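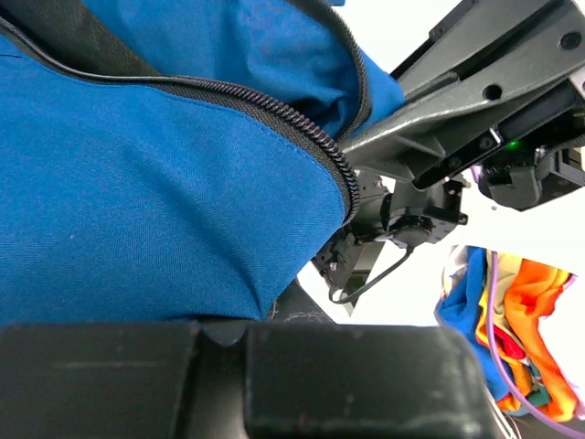
A blue bag with a black zipper at the grippers, with more of the sorting pile behind it.

The two robot arms at the Clorlow clothing depot have now been at work through most of the fall, and people who stop by the sorting room still tend to stand and watch for longer than they meant to. It is easy to see why. The arms take up a bag or a jacket between them, tug at it, turn it over and try again, and before you know it your coffee break is gone!

Clorlow takes in donated clothes and bags from 172 drop-off points and gets them ready for its shops. Until this year every piece was picked out of the heap, shaken open and spread by hand before anyone could look it over for stains, holes and broken zippers. On a busy day that comes to 2,000 pieces, and the people on the early shift will tell you it was the reaching and shaking that wore them out, long before the looking did.

"I used to go home with my shoulders up by my ears," says Margit Kvam, who has been sorting for 11 years and was on the early shift when the arms were switched on. "Now I sit down for part of the morning, and I get to really look at the clothes, and that was always the part I liked."
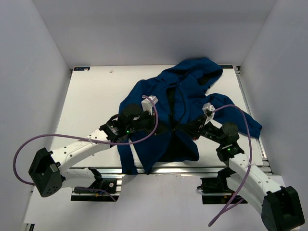 Sorting Room and Repairs, Clorlow Depot

The arms are a long way from taking over the heap. For now they are given bags and heavier tops, and dark hooded things are among the harder pieces, with a sleeve going one way and the hood another. When a garment stays in a twist, a sorter reaches for it and finishes the job, and the next one goes in. Thin blouses, knitwear and anything with beads still go straight to the hand tables, where they are likely to stay for quite some time yet.

What has changed most is how the day is put together. The early shift used to have everyone on the heap until lunch. Now 3 of the sorters trade off at the arms, an hour at a time, and the rest have moved over to checking and mending. The mending table had been closed more often than it was open the last couple of years, so there is a good deal of catching up to do – mostly zippers, and a truly remarkable number of missing coat buttons.

No jobs have been cut, and the hours are the same as before. There was some worry about that in the spring, and a few people would still like to see it in writing, a wish the depot manager has promised to bring up at the staff meeting in November.

Colleagues from the Irkirell depot are coming over on 21st October to see the arms and try an hour beside them. Coffee and cake will be in the lunchroom afterward, and everyone from both shifts is welcome.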